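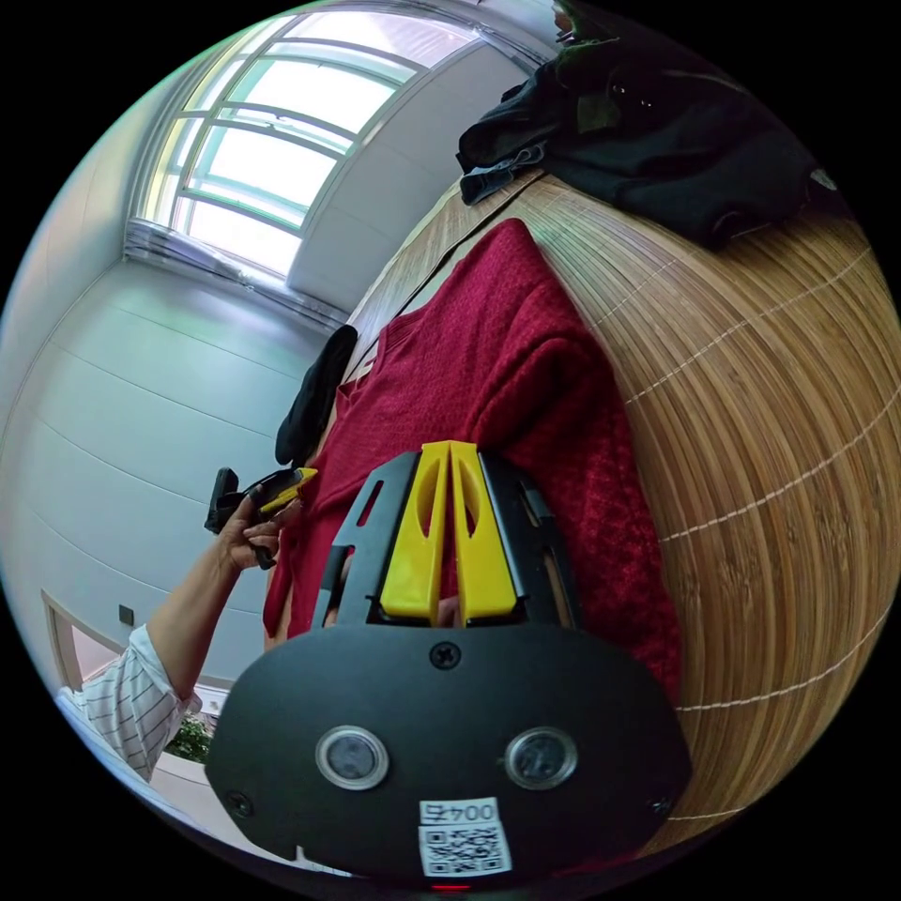 *Dark red knit sweater on a woven bamboo mat.*

**Boleven Releases Evidence Intake Module for County Courts**

HAVERFORD, 28th December – Boleven today released Tollera 14, a records module that lets court clerks receive, index and retain digital exhibits in civil and criminal cases. The module replaces disc and flash drive submission at the clerk's counter and is supplied under the existing Wotel case management license.

Tollera 14 accepts audio, video, still images and scanned documents. Each file is hashed on receipt, and the hash is printed on the exhibit receipt given to the filing party. Any later copy can be checked against that value without opening the original. Access is logged by user, terminal and time, and the log is exportable as a plain text schedule suitable for attachment to an affidavit.
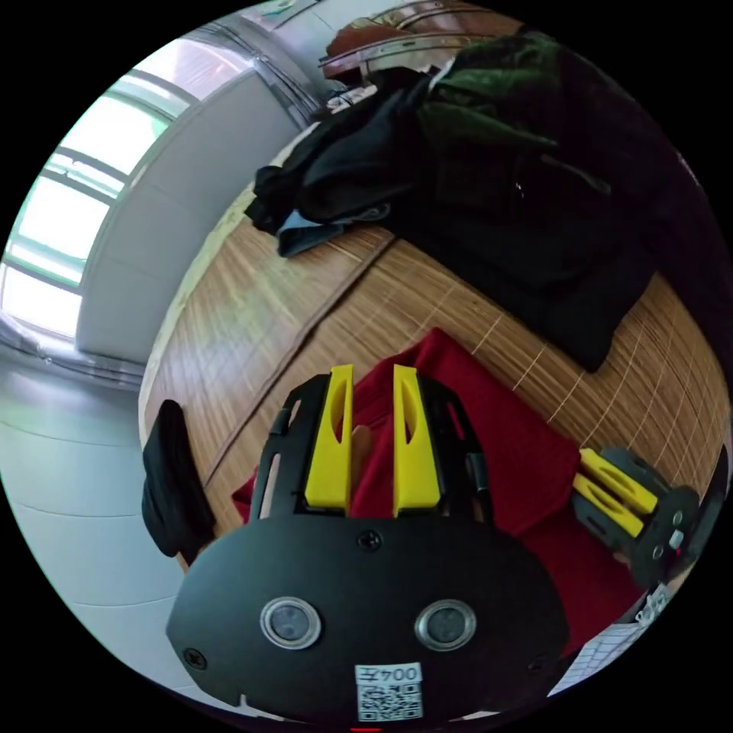
*Yellow gripper fingers, with red fabric showing in the gap between them.*

The module was piloted in Haverford from June. During the pilot, 149 cases were opened with at least one digital exhibit. Filing parties used the public upload page or a counter terminal. Exhibits under seal were held in a separate store, with release subject to a signed order entered in the case record.

Changes made after the pilot include:

- a 31-day hold on deletion requests, during which any party of record may object
- a limit of 100 files per submission, with larger sets split into numbered parts
- separate numbering for exhibits offered and exhibits admitted
- a redacted copy linked to, and stored apart from, the unredacted original

Tollera 14 does not determine admissibility and does not alter rules on authentication. Courts that require a certificate from the person producing an electronic record may attach their own form to the intake page.

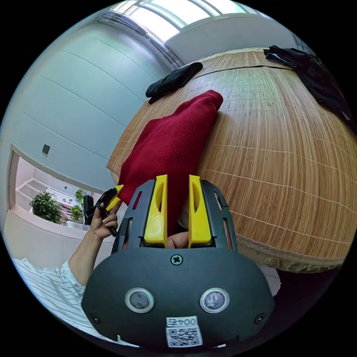

## Availability

The module is available to Wotel license holders from today. Courts running earlier versions of Tollera must complete the index conversion before installation. Exhibits already held on disc can be imported in batches, and the original media should be kept under the court's retention schedule.

Installation notes and the revised clerk's manual are available from Boleven's court services desk in Haverford.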